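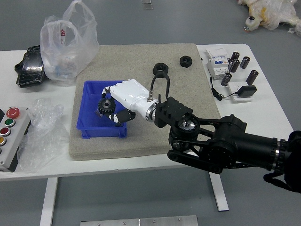 The Drawer of Small Parts

Every household has one, and ours in Narach had reached the stage where it no longer closed. Gears, hex nuts in sizes that fit nothing we own, capacitors, a breaker for a panel long since replaced – all kept on the theory that Friday would be the day.

Godum sells a cabinet with 36 little drawers for people like us. I bought a shallow blue bin instead. Gears go in the bin. Nuts stay on the mat until they find a bolt, and capacitors stand up on the table like guests waiting for a coat. I gave the job an evening in June. By ten I had sorted around 100 pieces and thrown away one, which I later went back for.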